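Seasonal movement in a frame-and-panel tabletop

I rebuilt the top of my desk in July and have now had it through one dry spell with the heat running, so these are notes on how much the wood moved and what I would change.

The panel is flat-sawn and 481 mm across the grain. It went in at 10 percent moisture content according to a borrowed Drevisix pin meter. Flat-sawn boards change width more than quarter-sawn boards of the same species, and almost none of the change is along the length. The frame members are narrow, so the panel does nearly all of the moving. 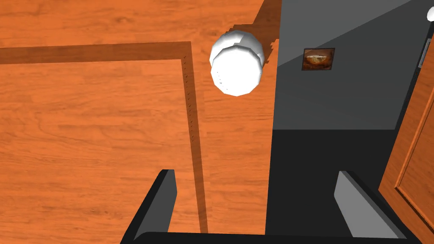
Allowance for movement goes in the joint between panel and frame. The usual mistake is to glue the panel on all four sides, which holds until the first winter and then splits the panel near the middle. I glue only a short spot at the center of each end, so both long edges are free to travel. A recessed band that turns a right angle around the inset, darker than the orange wood on either side, makes this easier to live with: a small change in gap width gets lost in the shadow color. With a flush joint the same change shows as a bright line of unfinished wood.

Finish the panel before assembly, including the edges that will be hidden. I skipped one edge and had to work stain in with a thin brush. Vikas Mittal uses spacer strips in the groove to keep his panels centered. I tried it with foam cord and found it too stiff at the corners.

Measured change from July to 2024-12-26 was up to 4 mm across the full width, most of it on the window side. The frame miters stayed closed. The next top will be quarter-sawn, 804 mm long, with the same groove depth and a softer cord.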